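Front Loader FAQ: Using and Caring for the Washer at Orlow House
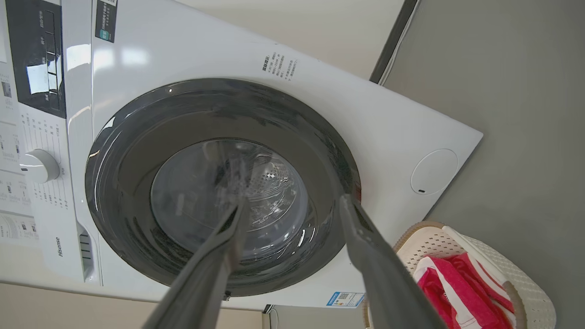

A reader of last April's page wrote in to ask whether the door really has to stay open between loads, and yes, please leave it ajar! It's the easiest habit in the whole laundry room and it makes such a difference to how the drum smells. We got so many good questions after that one that the page has grown quite a bit.

I can't read the panel. How do I pick a program?
The program names around the white knob are in Chinese, so we keep a translated card in the Delora folder on the shelf. Once you've matched up your favorite two or three you'll hardly need it.

How full can I load it?
Fill the drum loosely and stop when you can still fit your hand flat on top of the clothes. Towels love room to tumble, and they come out so much fluffier!

What are the waves and little holes inside the drum for?
We love this question. The water drains out through the holes during the spin, and the raised pattern helps the fabric move along the steel.

How hot should I wash?
Everyday clothes do beautifully on cool. Save 60 degrees for sheets, dishcloths and the monthly empty run (no clothes, just heat and a rinse).

How much detergent?
Less than you think. Two spoonfuls of Plelix powder is plenty for a normal load in our soft water, maybe 3 for muddy soccer gear.

Fluff and hair keep turning up on the glass. Any tricks?
Wipe the glass and the rubber seal with a damp cloth after each wash, and shake out blankets before they go in. Pet owners, this one is a game changer.

Can I wash my comforter?
Singles, yes. Doubles are happier at Ó Dálaigh Laundry, where the big machines are.

Who do I call if it stops mid-cycle?
Switch it off, wait a few minutes and try again. If it still won't go, ring extension 223 and leave the door shut until we get there.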